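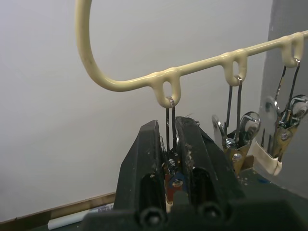 Handout 4: Hanging and drying small items in the laundry room

In this part of the course we look at the drying of small items: socks, gloves, cloth napkins, baby clothes. These pieces take little space one by one, but together they fill a line very quickly, and they are also the pieces which get lost most often. For them we use a rack with hanging clips. A good rack of this kind has a coated wire, and each clip hangs from its own small loop, so it cannot slide along the wire and meet its neighbor. Please look at the three metal clips and how each one hangs on thin wires from a loop of the cream-colored rack. The loops are made in the same coated wire. When you buy a rack, check the place where the loop joins the main wire, for at this place cheap coating breaks first and rust can come out on the cloth.

Types of clips

Metal spring clips hold strongly and last for years. They can leave a mark on soft knitted cloth, so put a folded piece of cotton between the jaw and the item. Plastic clips are more gentle, but they become weak in the sun. In the Camari guesthouse, where I worked before I began to teach, we had both kinds and kept the plastic ones for wool.

How to hang

1. Shake each item one time before hanging.
2. Hang socks by the toe, in pairs, one pair to a clip.
3. Hang gloves by the cuff, with the fingers down. The water collects in the fingertips — press them with a towel after 30 minutes.
4. Put heavy items on opposite sides of the rack, so that it stays level.
5. Leave one clip free between thick items.

Do not pull an item down out of a closed clip. Press the lever, let the jaw open, and take the item with the other hand. Most of the bent clips in our Seker practice room come from pulling.

Care of the rack

Wipe the coated wire with a damp cloth every 2 weeks and dry it after. Look at the springs in November, before the heating season, when more laundry is dried inside. If a spring has brown spots, clean it with a dry brush and put one drop of light oil on it. Then close the clip several times on an old rag, until no oil is left on the rag. A clip that does not close fully must be taken off the rack.

Homework

Read the pages on indoor drying in the Sornow course book. At home, hang one load of small items in the way described, and write down how long the socks, the gloves and the napkins each needed to dry. Bring your notes to the next lesson — we will compare them with the results of the Ham group.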